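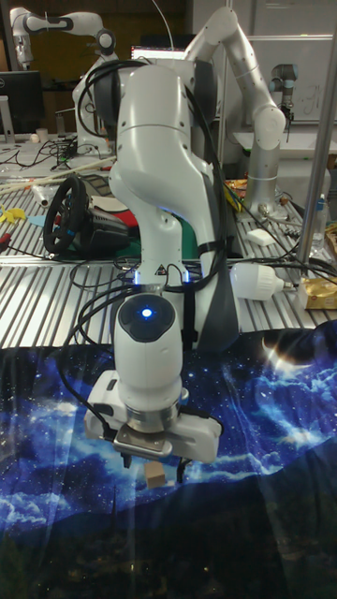 Call for Participants: Comparative Trial of Parallel Grippers and Arm Controllers

Jelmont invites adults with or without technical experience to take part in a comparative trial of robotic grippers and the controllers used to direct them. Sessions will be held at the Bretero building throughout November. The trial forms part of the Haugland project, under which grippers are assessed on the same arm, with the same objects and by the same operators.

Purpose of the trial

Manufacturers generally report grip force and stroke under their own test conditions. These values are difficult to compare and say little about how a gripper behaves when directed by a person who has not used it before. The trial will record how accurately participants pick up, move and release small objects with each gripper, and how they rate the controllers after use.

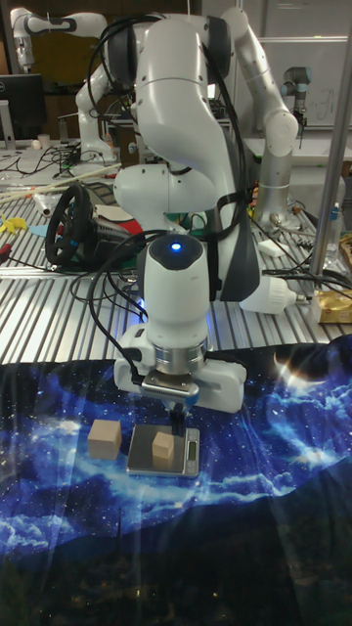
Participants will complete a set of short tasks at an arm workstation under the supervision of a member of staff. Each task is repeated with a second gripper and a second controller, in an order assigned at registration. Most tasks involve small wooden cubes, which must be lifted, set down at a stated position or placed on a digital kitchen scale. The work surface for these tasks is covered with a patterned cloth, and participants should expect to judge position against a printed night sky instead of a plain background. Later tasks use objects of other shapes, which will be introduced on the day.

Who may apply

Applicants must be 18 or older and able to remain seated for up to 40 minutes at a time. Normal or corrected vision is required. Left-handed applicants are especially encouraged to apply. Previous experience with robots is not required, but it must be declared on the registration form so that groups can be balanced. Employees of Trenidico, which supplied one of the controllers, are not eligible.

Time and payment

Each participant attends two sessions on separate days. A session lasts around 2 hours, including instruction and breaks. Payment is made by bank transfer after the second session. Participants who withdraw after the first session will be paid for that session in full. Travel costs within the city are reimbursed on presentation of a receipt.
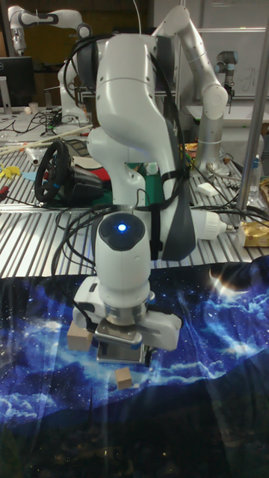 Manipulation and Controls Group, Jelmont

Safety and data

All participants receive a safety briefing before the arm is powered. Long hair must be tied back, and loose jewelry must be removed. A staff member will remain at the emergency stop during every task. Participants may end a session at any point without giving a reason.

Arm positions, gripper commands and video of the workspace are recorded. Recordings are stored under a participant number, and names are kept in a separate file. A participant may request removal of his or her data until the analysis begins.

How to apply

Registration forms are available at the Bretero reception desk, Room 14, and should be returned there by noon on Thursday. Please quote reference 2187 on all correspondence. Places are limited to 8 per group, and applicants who cannot be placed will be added to a waiting list unless they ask otherwise.

Questions about the tasks or equipment should be addressed to Afshin Rashti, trial lead. Questions about payment, access to the building or the handling of data should be addressed to Stellan Boström, participant coordinator.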